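Lists > Flikport Users > Faults and Safety
Filed under: Two-arm cells, Stops & Resets
Posted 3/6/20 by Lucie Gosselin

Re: arm drops its hold after e-stop reset

Raymonde, thanks for this, and sorry for the slow reply, been on the floor all week. Quoting the bit I can answer:

> On Mon, Raymonde Arsenault wrote:
> Ours at Bailly let go of a part when the stop was released. Not
> when it was pressed, when it was RELEASED. Gripper opened by
> itself, then the arm crept 30 mm before the program came back up.
> Honico support say it's a settings matter and to send logs. Has
> anyone else had it? And did you carry on using the cell? My lot
> want to carry on.

Yes, had it. Same thing at Arnthorpe, twice in January and once since. Don't carry on, or not with anyone reaching in.

What we know so far. Lid-closing job, laptop on the table, two arms up. Someone hit the stop because the elbow was coming in lower than they liked. Fair enough, that's what it's for. Arm held. Pendant reset, and the gripper went to full open before anybody had touched run. Then a slow drift down at the wrist. No alarm on either pendant. The log has a gap of 400 ms right where you'd want to read it, and the next line says "ready" as if nothing happend.

Second time was the same but with a wine glass in the fingers. We have one less wine glass.

Table and kit for this job:

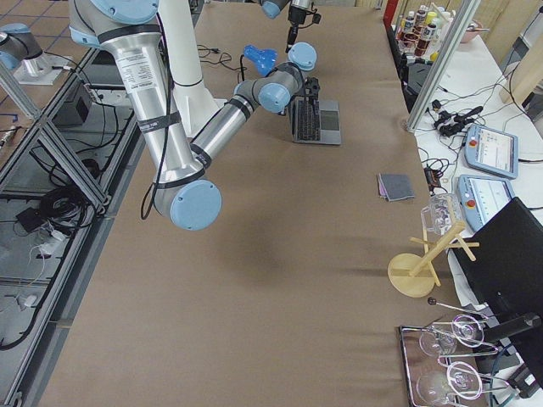
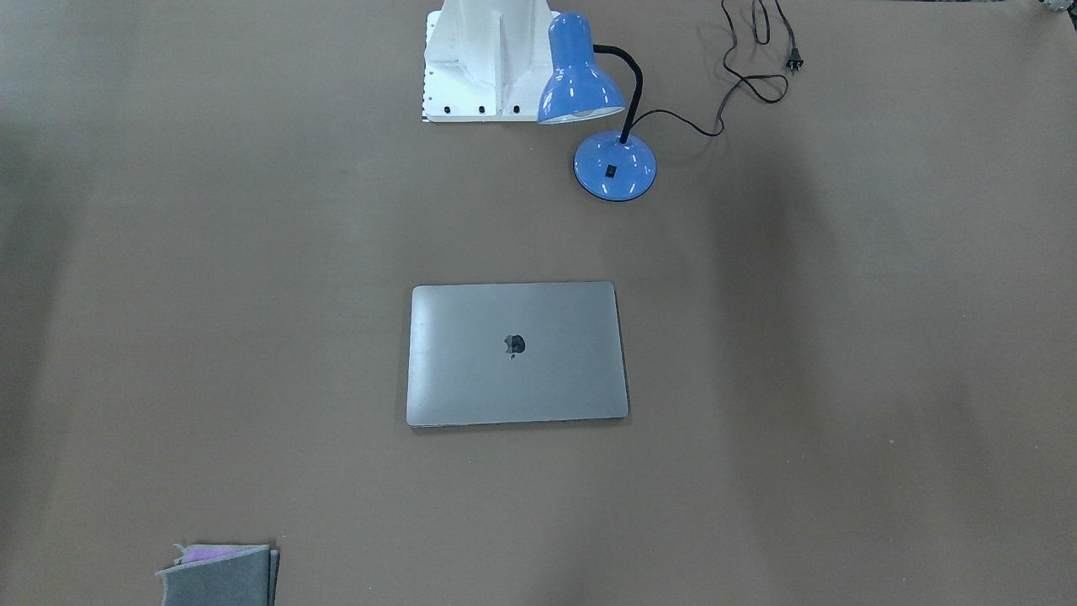
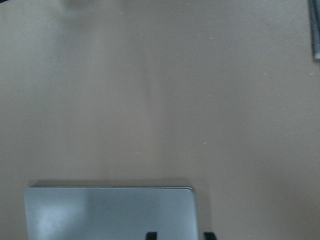
WHAT WE CHANGED

Not a fix, just what we're doing until Honico come back with something.

1. Reset only with hands out of the cell. One person on the pendant, and they say it out loud.
2. Nothing glass in the gripper, full stop. Glass can sit on the table, it just doesn't get picked up.
3. Wait 5 seconds after reset before run. The drift, if it's coming, comes in that time.
4. Jog the arm clear by hand mode first. Don't let the program find its own way home from wherever it stopped. Ours tried to go home through the lamp.
5. Write down every stop, even the silly ones. We weren't, and now I can't say if it was three times or more.

On the cause, guessing here. The open command looks like a default that gets sent when the gripper link comes back. We found a start-up value in the Flikport config set to "open", changed it to "hold last", and have not seen the gripper open on reset with that in. The drift is still there though, so I think it's two faults and not one. Might be brake timing, might be the payload figure. Ours was set at 3000 grams, left over from some other tool, which is plainly wrong for what's on there now. Check yours before you do anything else.

Raymonde, can you tell me:

- which version you're on
- whether both arms do it or only one (ours is only the big reach one)
- was the stop hit on the pendant or the wall button? We have only ever seen it with the pendant

And please send Honico the logs even if they're useless, they've got our ticket open and a second site would help push it along. I'll forward the number off list.

If your lot still want to run it, run it empty with the speed right down and see if you can make it happen on purpose. I'd like to know if you can, we can't get it to repeat when we're watching.

Got to go, shift change. Will post the config lines tomorow.

Lucie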